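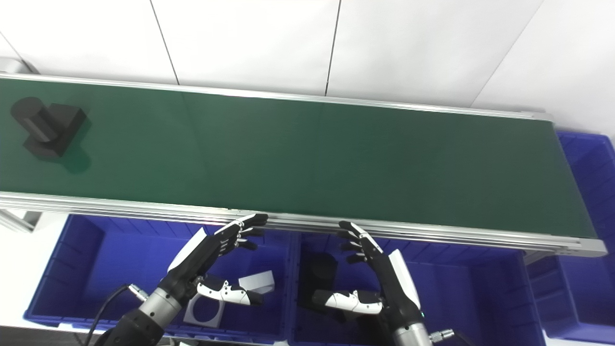 Sorting is the chore I would most like to hand over, and it is the one I keep asking about when people tell me the robots are nearly ready. At work we move small parts off a line all day, and at home it is socks, forks and recycling. The job looks simple when it is laid out with one black part on a green belt and blue bins below it. A person learns it in a minute and can do it while talking about lunch.

A machine has to find the part, decide how to hold it, and know which bin it belongs in. I used to think the last step was the hard one. Zoriana Nazarenko, my old shift lead at Nukwood, set me straight. She says picking the bin is a lookup table, and the trouble is all in the fingers. Our March order had 2,565 pieces in it and 76 different shapes. A gripper built for one of them is no help with the next — you stop, swap, and test again.

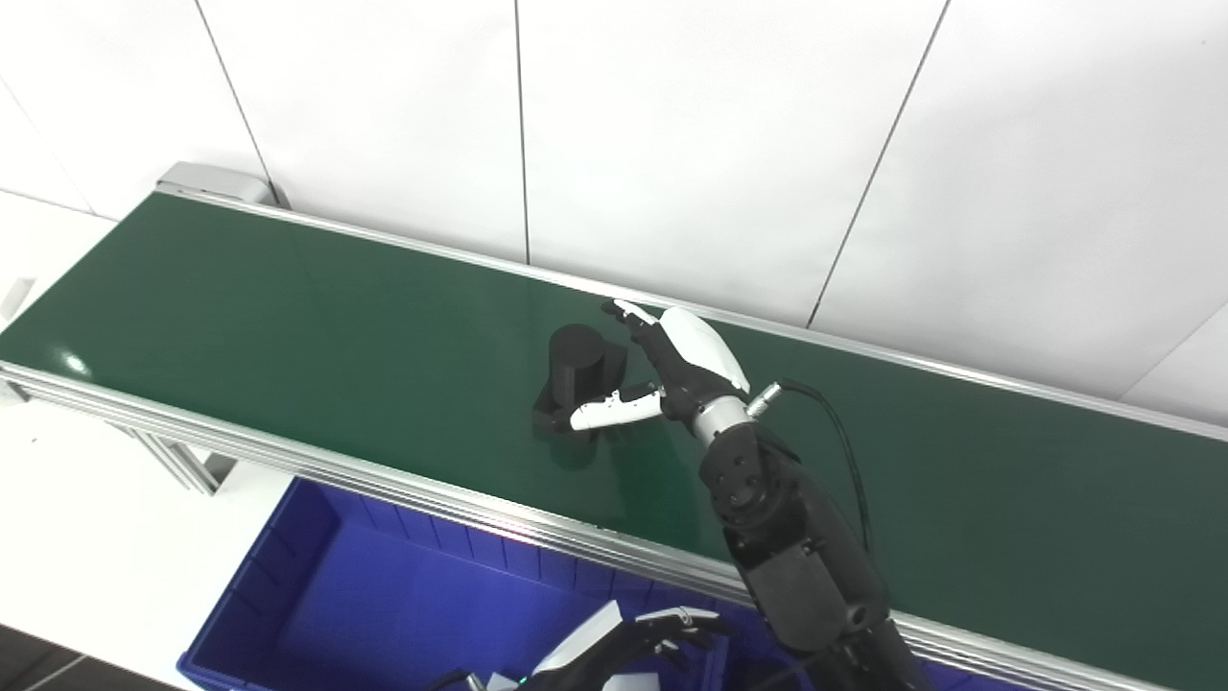
Thumb low on the base, fingers reaching toward the far rail.

So can they do chores yet? My answer is some of them, if the chore stays put. A belt at a fixed height is a fair place to start. My kitchen drawer is a different matter, with 8 kinds of spoon and a whisk that catches on everything.

I would still put a person on the line for a rush order. For the long, dull stretch after 2 p.m. I would be glad to try a machine, and I have asked Radosław to let me know what one costs to rent.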